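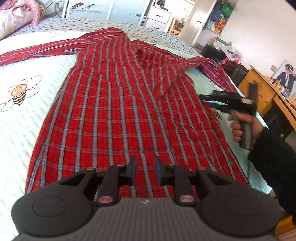
## The county hearing transcripts are finally searchable

If you've ever tried to find out what a commissioner said about the Route 7 rezoning, you know the drill. You went to the records office in Grurthorpe, filled out a slip, and waited for a clerk to bring up a box. If the hearing was before the office moved, there were two boxes, and the pages in the second one weren't in order.

As of this month you can type a word into a search bar and get an answer before your coffee cools. I've been playing with it for two weeks and I'm still not tired of it!

The new site is called Trutia, and it holds 858 transcripts of public hearings held by the county commission and its zoning and ethics boards. Every one of them has been scanned, run through text recognition, and then read by a human being. That last part is what makes it so good. Older scans of this kind are full of garbage ("the Chalrman ca11ed for a vote"), and here the names are spelled right, the motions are marked, and you can see who seconded what.

Csenge Hegyi started the work three years ago while she was covering the ethics board for this newsletter. She wanted to check one quote from the Rácz inquiry, the long fight over whether a sitting commissioner could vote on a contract held by his brother-in-law. It took her four trips to find it. "By the third trip I was copying whole folders, just so I wouldn't have to come back," she told me. "Then I had whole folders, and it seemed silly to keep them to myself."

The Rácz hearings are a great place to start, by the way. There are seven sessions, and they read almost like a play – particularly the fourth, where the county attorney is asked the same yes-or-no question for eleven pages and finds a new way around it each time. A lot of us remember the headline version (he recused himself, the contract was rebid, everyone moved on). The transcript shows how close the board came to dropping the whole thing on a procedural vote.

A few tips from my own poking around:

- Put names in quotation marks. Searching for Grikonholm without them also brings up every mention of Grikonholm Road, and there are 443 of those.
- Use the "speaker" filter if you want what a person said and don't care what was said about them.
- Public comment is tagged separately. If you ever got up and spoke at a hearing, try looking yourself up. I found myself in there complaining about the bus shelter, and I'd stand by every word.
- Closed sessions aren't included, but the votes to go into closed session are, along with the reason given at the time.

There are still gaps. Close to the whole run of zoning appeals from the old courthouse is waiting to be proofread, 200 transcripts in all, and Csenge would love more readers. You do it at home, one hearing at a time, at whatever speed you like. Sign up through the "Help read" link at the bottom of the site, and she'll send you a short style guide and your first file.

She's also looking for anyone who kept cassette recordings of the ethics board from before the county began taping its own meetings. Labels or no labels, she'll take them.

Next issue I'll have a piece on the proposed change to the county's gift disclosure rules, with plenty of links to the old debates – now that I can link to them!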